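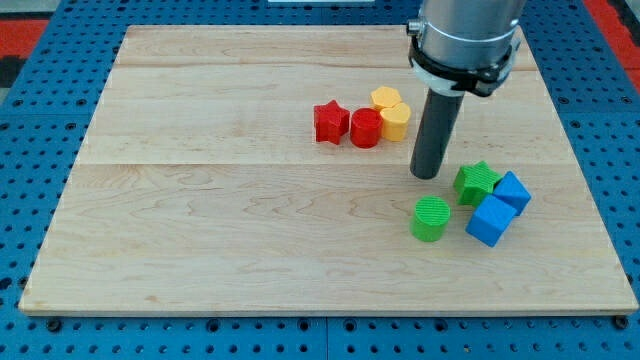 Maple board on the blue bench, red and yellow at the back, green and blue nearer the front.

April, just after lunch

Back on the block sets again, and I'm writing this up before I forget which board I used. It's the maple one, job 2555, the one Helge glued up from wide planks over the winter. I still like it best of the lot. The grain is pale and wavy, and colours sit on it beautifully – you can pick out the yellow cylinder from across the room, which I can't say for the beech board (yellow on beech is hopeless, Gemma and I squinted at it for an entire morning).

Board first. The seams are faint and run across the board. I went over the whole top with a fingertip and could only feel one of them, towards the back, and barely that. Helge says leave it alone. I'd like to give it a light rub with 200 grit and one more coat of wax, so we shall have to argue about it over tea! It sits flat on the perforated top with no rock at all, even when I lean on a corner.

Shapes next. I do love the stars. The red one stands up on its own perfectly happily and throws lovely little shadows off its points. The green star has the fine ridges on top, and so does the green cylinder, though there they go round in circles. Natalina would like all the tops to have a texture like that so small hands can feel the difference. I'm half convinced, but my worry is crumbs and biscuit paste getting into the grooves, and somebody (me) scrubbing them out with a toothbrush. Ghassan at Lelwood has promised to ask what a smooth top would do to the price.

The hexagon next to the yellow cylinder is a bit of a problem. From low down they look far too alike, same colour and nearly the same sort of lump, and it's only when you get your head over them that the six sides show. Could we swap the hexagon to another colour? Orange maybe, if Prirkow still do it. Their list number for the old orange was 1201, if I copied it down right.

Cubes are fine. Nothing to say about cubes.

To do:
ask Arturo for his notes on the wax, he had a tin he swore by
lay the same shapes out on the Skavow board and compare
try the green star on its edge like the red one
ring Ghassan before 7, he goes home after that
find the lid for the block tub, which was on the windowsill and now isn't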